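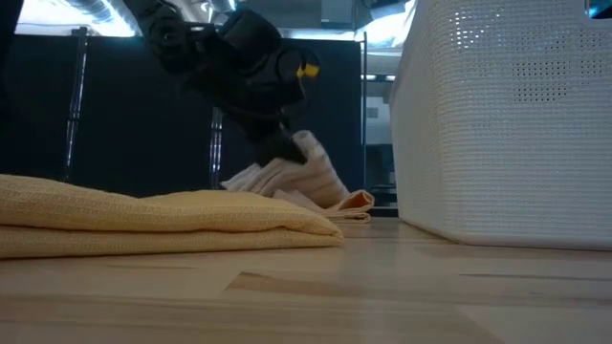

Laundry corner – the November pages

Hello again! I've finally got the towel and cloth pages into some kind of order, so this is the new home for everything to do with folding, sorting and stacking at our place in Emmont. The old gallery had grown to 200 pictures and took forever to load (sorry to everybody on a slow phone), so I'm starting over and adding to it bit by bit.

First up, the folding table. Yellow cloth on the left, already folded into nice thick layers, and I love that soft waffled look so much that I'd happily have every cloth in the house in it. The pale one in the middle is still a rumpled heap, all ridges and creases, and the big white basket with the holes is over on the right.

A few people asked how I fold. Long sides in first, smooth it flat with your forearm, then in half and in half again. Thick weaves never lie completely flat and I've stopped fighting them – a fat, rounded corner stacks just fine. Thin cloths I roll, and 23 of them fit in my Jornent drawer if I push a little.

Next time I'm doing the pillowcases, and after that the dreaded fitted sheets. If you have a method that works on those, please send it over!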